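Learning to bake rye, one brick at a time

I have finally made a rye loaf I'd serve to other people! It has taken me since December, and the birds of Stulinville have done very well out of the failures, but last night I cut into one and the crumb was moist and dark and had proper little holes in it.

Everything I knew about wheat bread got in my way. I kept kneading, for a start. Rye dough doesn't want kneading, it wants stirring with a wet spoon until it looks like something you'd point a wall with, and then it wants leaving alone. Keith Sutcliffe told me this months ago and I nodded and carried on kneading (sorry, Keith).

The starter was the other thing. Mine was living on the windowsill and sulking. I moved it to the cupboard next to the boiler, fed it 50 grams of wholemeal rye and 50 grams of water every evening, and within a week it was climbing out of the jar. It smells of apples now. I'm ridiculously fond of it. 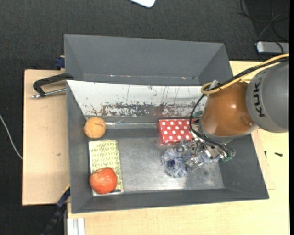
Grey bins and an orange KUKA arm.

So, the loaf. I use 700 grams of flour in the big tin, a good spoonful of black treacle, and caraway seeds crushed in the mortar, though Rochelle Donnelly leaves them whole and hers is lovely too. Smooth the top with wet hands, dust it thickly with flour and wait for cracks to show. When they do, get it in the oven straight away. I used to hang on for a bit more rise, and that's how I ended up with all those sunken tops.

Then comes the hard part: you mustn't cut it for a whole day. I know! The kitchen smells wonderful and there it sits, wrapped in a tea towel. I gave in at four hours with an earlier one and the knife came out looking as if I'd been buttering with glue.

We had ours with cold butter and pickled herring, and then again at breakfast with marmalade, which I'd recommend to anyone. Next I want to try soaking stale slices and putting them back into the dough. Győző Dudás swears by it, and has promised me his recipe if I bring him half a loaf.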